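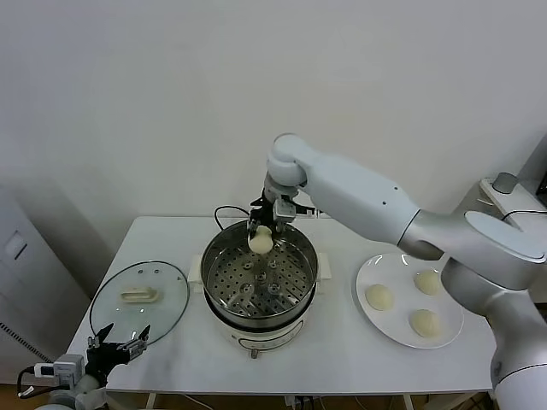
Last changed: August 31, 2024, by Yasmine Tazi

Tuning the place step in Pallix: buns to steamer tray

You need a working pick skill and a calibrated head camera. The steps apply to the right arm; the left arm stays parked with its gripper open.

1. Fit the rim first. Run the ellipse detector on the pot and save the result as rim_pose. The polished rim throws highlights, so raise the edge threshold to 45. If the fit jumps to the glass lid, mask out the left side of the table.

2. Set the tray plane. Depth over the perforated tray is noisy — the holes return bad points. Take the median over the tray area and ignore the raised bumps in the middle.

3. Add the hover waypoint. Place it 50 mm above rim_pose, wrist pointing straight down. The planner must reach this point before any motion below the rim is allowed.

4. Limit the grip. Dough deforms before the force reading changes much, so close by width. Start at 38 mm and open in small steps if the fingers leave marks.

5. Descend at up to 18 mm/s. Stop on contact or at the tray plane, whichever comes first, then open slowly and retract along the same line.

6. Update the occupancy map after each release. Without this the next bun gets the same target.

Known issue: the side handles are missing from the default collision model. Load Edit Bozsik's pot mesh from the Kesis folder before planning.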